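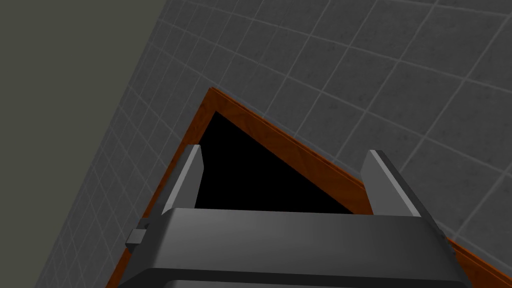 3. Detection of bed bugs in occupied apartments

3.1 Study buildings

The work was carried out in two apartment buildings in Wirnach, which together have 200 apartments. The older building, known to the residents as Heydari House, has brick walls between the apartments and wooden floors with many open joints. The second building is newer, and its heating pipes go through the walls in plastic sleeves. In both buildings the owner had a contract with the pest control company Plavgate, and treatment was given only when a resident made a complaint. No regular inspection was done before our study.

All households received a letter in September, in three languages, and were asked to take part. Participation was free and could be stopped at any time. From the households that agreed we selected 80 apartments, so that every floor and both sides of each stairway were represented. Apartments that had been treated in the previous two months were not selected, as the remains of an insecticide can reduce the movement of the insects and therefore also the number found in a trap.

3.2 Traps and visual inspection

Two methods were used in each apartment. The first was a pitfall trap of the type Flutia, placed under every leg of the beds and of the sofa that was used most often. The trap is a shallow dish with an outer and an inner ring. The outer wall is rough, so that the bugs can climb it, and the inside is smooth and was dusted with a little talc. When a bed had no legs, or when its legs were too wide for the trap, we placed the traps flat against the wall at the head of the bed. These cases were recorded separately, because we expected the result to be weaker.

Traps stayed in place for two weeks. Residents were asked not to move the beds, not to let blankets hang to the floor, and not to clean inside the traps. We know that these requests were not always followed. In several apartments the bed had been pushed back to the wall when we returned, and in one the traps had been washed and put away in the kitchen. The traps in that apartment were set again for a full period.

The second method was a visual inspection of the mattress seams, the bed frame, the headboard and the baseboards near the bed. It was done by Ehsan Hosseinzadeh with a flashlight and a thin plastic card, before the traps were set. The traps were read by Zohreh Kordestani, who did not see the inspection notes until the counting was finished. Live bugs of all stages were counted. Cast skins and dark spots were noted but were not accepted alone as proof of a present infestation, as both may remain for a long time after the insects are gone.

3.3 Questions to the residents

At the first visit we asked one adult in each household whether they had seen bed bugs or had bites in the home during the last month. We also asked if they had told the building office. The questions were kept short, and we avoided the word "infestation," which in our first trial interviews made some persons uncomfortable. Bites were recorded as reported, but we did not use them to decide on the status of an apartment. Many people show no skin reaction to bed bugs, and the bites of mosquitoes or fleas can look very similar.

3.4 Results of detection

Live bed bugs were found by at least one method in 33 of the 80 apartments. In only 11 of these had the residents informed the office. Most of the others said that they had not noticed any insects. A smaller group had noticed them but was afraid to be blamed, or expected to pay for the treatment, although the contract of the owner covers it completely.

The traps found more infested apartments than the visual inspection, and the difference was largest where the numbers of insects were low. There were, however, apartments in which the inspection found bugs and the traps stayed empty. These were mainly the apartments with beds without legs. For such furniture we can not recommend the trap as the only method.

Infested apartments were often next to each other, or one above the other. This was clearer in Heydari House than in the newer building. We did not mark the insects, so it is not possible to say in which direction they moved, or whether furniture exchanged between neighbors was the more important way. Two families mentioned that they had given a used sofa to a relative on the same stairway.

The addresses of all infested apartments were given to Plavgate with the written permission of the residents, and treatment started after the last trap was collected. The results of treatment are described in Section 4.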